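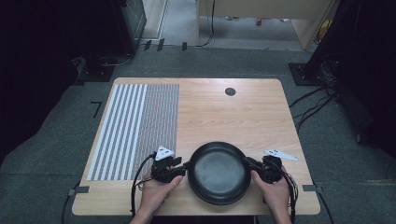 Hemus hand-held gripper cell: setup and upkeep

Maintained by Quyên Triệu. Applies to the table cell in the Khúc room, both grippers, and the recordings stored under the project name Hemus. The older Callach cell has its own README and uses different marker plates. Do not mix parts between the two.

Contents of the release

The September release has 400 episodes, of which 197 are two-handed pan handling. The rest are single-hand pick and place with small kitchen items. Each episode folder holds:

episode.json - task name, operator code, gripper pair, calibration ID
left.csv and right.csv - plate pose and jaw opening, one row per sample
head/ - images from the head camera
notes.txt - present only if the operator wrote something

Poses are given in the table frame, in meters. Jaw opening is in millimeters. An opening of zero means the jaws are closed with nothing between them.

Table

The table position is set by tape on the carpet. If the table has been bumped, line it up with the tape again before doing anything else, then redo the sheet calibration. Check the two edge brackets by hand. They should not turn or slide.

The calibration sheet goes on the left half of the tabletop, striped part to the left, fine pattern to the right. It must lie flat. A sheet with a crease or a lifted corner gets reprinted at full scale. Printer scaling has to be off; one batch printed with "fit to page" cost us 21 episodes, now removed.

Marker plates

Each gripper carries one white triangular plate. The plate belongs to its gripper and the pair is calibrated together, so a plate that comes off needs a new calibration even if it goes back on the same screws. Wipe plates with a dry cloth. Alcohol takes the print off the dots.

Left and right plates are mounted at different angles. Leave them that way.

Cables

Both grippers are wired. Run the left cable over the front edge of the table and the right cables down the right side. Leave enough slack that the operator can reach the back of the table without pulling. After every 40 episodes, unplug both grippers, inspect the connector pins, and feel along the first stretch of cable next to the housing. Most of our dropped samples came from a worn cable at that spot - the log shows them as gaps in right.csv with no error code.

Start of session

1. Power the Hosus tracking box and let it warm up until the status light is steady.
2. Close the curtains.
3. Run check_sheet. Repeat until it passes twice in a row.
4. Close both grippers fully and run zero_jaws.
5. Set the pan on the table within reach of both hands, then hold the grippers clear of it on either side. 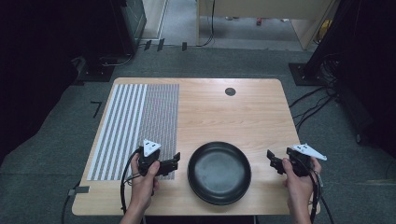 Can I record without running zero_jaws if the grippers were zeroed the day before?
The recorder will let you, but the jaw opening drifts when the box is powered down, and such episodes are rejected on import. Run it every time the box is switched on.

Known issues

Jaw opening reads slightly high when gripping a thin rim near the jaw tips. It has not been corrected in the data.
The plate pose can flip for a few samples when a plate is seen nearly edge-on. Flipped samples are flagged in the column pose_ok.
Episodes recorded before the current jaw pads were fitted have pad_version 1. Friction differs, so keep them apart if you train on grip force.

Changing jaw pads

Unplug the gripper. Peel the old pad, clean off the glue, and press the new pad on from the base of the jaw toward the tip. Leave it closed overnight. Raise pad_version in the gripper config and run zero_jaws before the next recording.

Faults and missing files go to Quyên, with the episode number and the calibration ID.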